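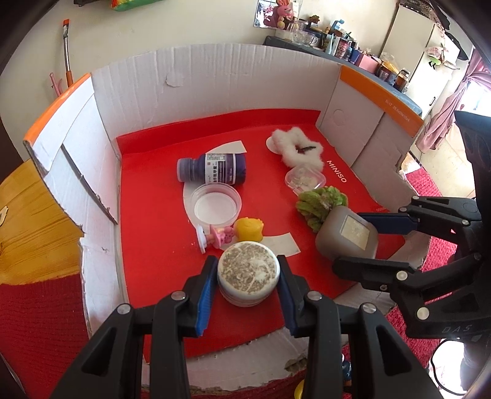
The red box, with the round jar and the purple bottle.

Filed under: Short Fiction > Small Things
Print this story | E-mail to a friend

The Red Box

My sister and I have been posting the same parcel back and forth for years, and it is the best thing either of us owns. The rule is simple: take one thing out, put one thing in, send it on. It has crossed the water between Bisden and Telirano so many times that the woman at my post office greets it before she greets me!

This May it came to me in a new box, a shallow one with a shiny red floor and MINISO printed across it in white. Oh, I loved that red. I put it on the kitchen table and just looked for a bit, the way you do with a tin of good biscuits.

The purple bottle was lying on its side, with its ribbed cap and its label in Chinese. I can't read a word of it. Neither can she. It has been in the parcel since the winter she lived above the bakery on Jusance Street, and we are both far too fond of it to take it out.

And there was a fluffy white ring shaped like a star -- new, and so soft! -- and a bumpy green thing with fat lobes like leaves, which I turned over and over and decided was a plant from the moon. There was a round jar too, its top all mottled beige and brown and grey, like a pebble you'd carry home from the beach in your sock.

I wanted everything. I made tea, sat down and wanted everything again.

In the end I took the star. In its place went a button from Dad's gardening coat, wrapped in a page of the Bucur ferry timetable, with the 62 crossing underlined twice in green ink. She'll know which one I mean. She was sick on it.

Then I taped down the lid, wrote her address in my best capitals, and ran for the last post with my slippers on.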